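Informe de proyecto — Producción musical II
Grabar y mezclar un EP de dream pop en una habitación
21 de junio de 2024

1. De qué va

El proyecto era hacer un EP corto, cuatro canciones, con el nombre de Mistier. Dream pop, voces lejanas, guitarras con mucha cola de reverb. Todo grabado en casa, sin pisar el estudio de la facultad salvo para la escucha final. La pregunta de partida: cuánta textura se puede meter en una mezcla antes de que la canción deje de entenderse. No tengo una respuesta cerrada pero sí bastantes notas.

Referencias: mucho shoegaze viejo, algo de R&B lento, y un disco de Kılıçarslan que me pasaron en febrero y que escuché demasiadas veces. De ahí sale la idea de doblar la voz una octava abajo y dejarla casi enterrada. Se nota sobre todo en la segunda canción, «Paltirero».

2. Material y método

Una interfaz de 2 entradas, un micro de condensador prestado, guitarra por línea y un teclado pequeño. Nada de amplificador, por los vecinos. Para la saturación de cinta usé Prustora, versión de estudiantes, que trae menos presets pero va bien.

El método fue bastante caótico al principio. Grababa ideas con el móvil, las pasaba al ordenador, les ponía un nombre cualquiera y luego no encontraba nada. Al terminar la fase de maquetas había 688 archivos de audio en la carpeta, muchos de tres o cuatro segundos. Perdí casi una semana en ordenar. Recomendación para quien haga esto después: carpetas por canción desde el primer día y fecha en el nombre.

Tempo: tres canciones a 85 bpm y una sin claqueta. La de sin claqueta fue un error a medias, suena más suelta pero editar las voces despues costó el triple.

3. Grabación

Voces de noche, con una manta detrás y el armario abierto. La habitación tiene un rebote feo en medios-graves que no conseguí quitar del todo, lo bajé con ecualizador. Entre tomas, parar, escuchar, borrar. Hasta 50 tomas de la misma frase en el estribillo de «Paltirero», que es una barbaridad, y al final la buena era de las primeras.

Las guitarras más fáciles. Dos pasadas, una limpia y otra muy procesada, abiertas a izquierda y derecha. El teclado solo hace colchón, menos en la última canción, donde lleva la melodía.

4. Edición

La parte más larga con diferencia. Casi todo con ratón, la superficie de control de la facultad estaba siempre reservada. Dibujar automatizaciones de volumen a mano, sílaba por sílaba, cansa mucho la muñeca y también el oído — acabas mirando la línea en vez de escuchar. 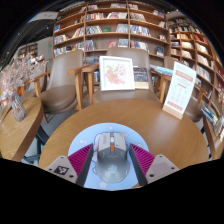 Fig. 1. Ratón y alfombrilla sobre la mesa.

Lo que mejor funcionó: automatizar el envío de reverb y no la reverb en sí. En las estrofas entra poca, en los finales de frase se abre. Así la letra se entiende y la sensación de niebla sigue ahí. Lo que peor: el compresor del bus general, puesto demasiado pronto. Tuve que rehacer dos mezclas porque todo lo había equilibrado contra un compresor que luego quité.

También probé a pasar la mezcla entera por casete y volver a digitalizar. Bonito en auriculares, en altavoces se perdía el bombo. Se quedó solo para la intro.

5. Escucha y resultados

Sesión en el aula con compañeros de curso, sin decirles qué versión era cuál. La mayoría prefirió las mezclas con menos efecto en la voz, incluso los que dicen que les gusta el shoegaze. En «Paltirero» fue al revés, gustó más la versión enterrada. Supongo que porque la melodía es muy simple y aguanta.

Problemas pendientes: los graves de la tercera canción, flojos. Las sibilantes de la primera. El orden del EP tampoco me convence, la última debería ir antes pero ya estaba entregado.

6. Qué cambiaría

Menos pistas. Decidir el sonido de la voz antes de grabarla y no en la mezcla. Y pedir la superficie de control con tiempo, hay que apuntarse en la hoja de secretaría a principio de cuatrimestre y yo no lo sabia.

Los proyectos de sesión van en el disco del departamento, carpeta Mistier.

Comentarios

reverbera_2: muy útil lo del envío automatizado, lo probé ayer y se entiende mucho mejor la voz. ¿Usas pre-delay?

cintavieja: A mí la versión casete me gustaba entera, con el bombo perdido y todo. Súbela aparte!!

anónimo: la hoja de secretaría ya no está, ahora la reserva es por correo

reverbera_2: gracias, no lo sabía. Y +1 a lo del casete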